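Flekmont Golf Forum > Club & Comps > Talto Open, moving to a Stableford?

September 2019

talto_tarun
So the notice went up. Talto Open in November goes from 36 holes stroke to 18 holes Stableford, single day. No vote. Entry fee stays the same. Am I the only one who thinks this is rubbish

sarlap
Not the only one. Been playing it since it was on the old layout. Two rounds, count em all, that was the whole point

bunker_irfan
Good. Last year I had an 11 on the fourth and still had 32 holes to go. Stableford you pick up, move on, have a nice walk

talto_tarun
An 11 should hurt mate

bunker_irfan
It did hurt. For two days

KTyagi
Few facts before this gets silly. Field last year was 63. Course can't get that many round twice in a weekend without people finishing in the dark, which happened, ask Renu. Prize pool was 3,000 and it's staying 3,000. So same money, less golf, fewer people walking off Saturday night and not coming back Sunday

sarlap
Then cap the field

KTyagi
And who misses out? High markers I suppose. That goes down well

renu_n
Yes it was me, holed out on 18 with someones phone torch on the cup. Still voted for stroke in my head. You learn something about your game over two rounds. One hot putter day shouldn't win an open

bunker_irfan
One hot putter day wins most things lol

talto_tarun
Also what are they doing about handicaps. Stableford off full handicap and some bloke off 27 turns up with 45 points, we've all seen it at Hamero

KTyagi
Gross and net both. Gross winner gets the trophy. It's on the second page of the notice, which I'm guessing you didnt read

talto_tarun
There was a second page?

sarlap
There's always a second page Tarun

renu_n
Gross Stableford for a trophy is still odd to me. A guy can make two triples, pick up, and beat someone who never made worse than bogey. How is that the better golfer

bunker_irfan
Because he made more birdies? Attacking golf. Pars are boring

renu_n
Pars are boring says the man off 19

bunker_irfan
Ouch. Fair

KTyagi
My suggestion, sent to the match office last night, for what its worth:

1. Keep 36 holes but only for the gross division, one group of tees, early start both days

2. Net division plays 18 Stableford on the Saturday arvo. Both lots finish in daylight. Scores go up on a board outside the pro shop as they come in, none of this waiting for an email

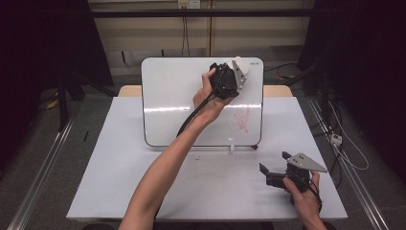 3. Cut after round one. Anyone over 77 gross drops out of the Sunday, no refund, everyone knows going in

Tell me what's wrong with it

sarlap
77 is brutal if the wind's up. November it always is. Make it top half of the field and ties

talto_tarun
Agree with Sarla. Fixed number is dumb, one bad day and you've got four players left on Sunday

KTyagi
Ok top half and ties. I can live with that. Will send a correction

renu_n
Like 1 and 2. Not sold on a cut at all, people drive two hours to get here – you can't send them home after one round and keep the fee

bunker_irfan
Real tours do it

renu_n
Real tours have a courtesy car and a caddie

bunker_irfan
I'd settle for a pie that's hot in the middle

talto_tarun
Anyone know if carts are allowed this year? Dad wants to play, his knee's cooked

KTyagi
Carts ok with a medical letter, same as before. Get him to book early, there's not many and Raju's crew usually grab the lot

sarlap
If they stick with one day I'm playing Hamero that weekend instead. Not a threat, just saying, it's 36 holes and the greens are better

KTyagi
Greens are NOT better. They were sanded a fortnight out last time, like putting on a beach

sarlap
Still had a good time

talto_tarun
Kamlesh let us know what the match office says. I'll hold off entering till then

KTyagi
Will post when I hear. Entries close end of the month before so dont hold off too long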